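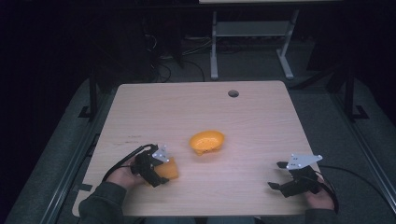

1 min read

Wetthorpe Clinic Billing Records

2,317 itemized bills from 58 outpatient clinics, collected by Oriana Acuña and Irena Brzozowska. One row per bill, CSV.

The "amount_paid" column is what the clinic says it received. We could match only 700 rows to an insurer statement — treat the rest as claims.

Please don't use this to prove that doctors overcharge, or that they don't. The clinics chose which bills to send.

Known problem: 89 rows have no procedure code. Fixes go to Amber Naylor.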